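Folding Shirts for the Narrow Drawer

July 8, 2022

When we moved to Mirwood in December, the dresser did not make the trip. It had two bad runners already and I didn't want to pay to move it. I bought a used one from a shop called Gindell, and it has been fine except that the drawers are narrower than the old ones. My old way of folding shirts, which was in half and then in half again, leaves a bundle that is too wide by a thumb. I put up with it for months. The drawers jammed, I shoved them, and the shirts on top got a crease across the front.

So I changed the fold. I am writing it down mostly so I stop redoing it every time I do laundry.

The shirt I used to work it out is a pale green one with a V-neck. It came from Omia a few years ago and I wear it more than anything else I own. The knit is soft, and that makes it a good test. Stiff cotton will stay where you put it. A soft knit slides and bunches, and if the fold works on that it will work on most things in the drawer.

I tried it on the bed first and gave up. The mattress gives under your hands and you can't get a straight edge. A hard table is much better. I lay the shirt down with the collar pointing away from me and the hem close, and I smooth it from the middle out to the sides before folding anything. Then one sleeve goes in across the upper chest.
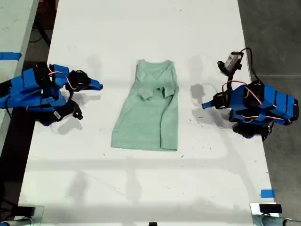 What to do about the sleeves

Sleeves are where I kept going wrong. I used to fold the whole side of the shirt over with the sleeve flapping behind it, then try to tuck the sleeve in afterward. It ended up in a wad somewhere near the shoulder. Bringing the sleeves in across the chest is easier, even if they bunch. They do bunch, just below the collar, and I have stopped fighting it. You can flatten most of it with the side of your hand. The little corners that stick up can stay.

After that the sides go toward the center. I look at the hem when I do this and ignore the collar. If the hem is straight, the rest comes out close enough.

The width should match the drawer, so measure the drawer once and remember it. I cut a strip of cardboard from a cereal box and kept it next to the detergent for the first couple of weeks. I don't need it now. You want a long, narrow rectangle before you do anything with the length.

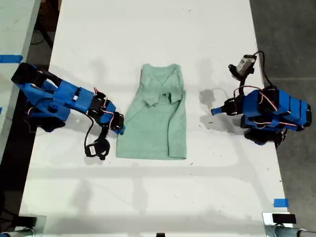

Sleeves across the chest, sides in, V-neck at the top.

A slanted crease down the body doesn't matter much at this stage. I used to shake the shirt out and begin again if I saw one. Now I pull lightly at the hem and move on.

For the last part I fold the hem up toward the collar in 3 sections, and the shirt goes into the drawer standing on its edge. It took me some 15 minutes to do the first drawer this way, including a few shirts I had to start over. A normal load goes quickly now.

Two things I would skip. I bought a set of drawer dividers made by Woldemariam and they take up room I don't have. They are in the closet holding socks. I also tried rolling, which saved space but left the knit shirts wavy at the bottom.

Sweaters are still a problem. They are too thick for this and I have been leaving them flat on the shelf. If I find a fold that works I'll add it here.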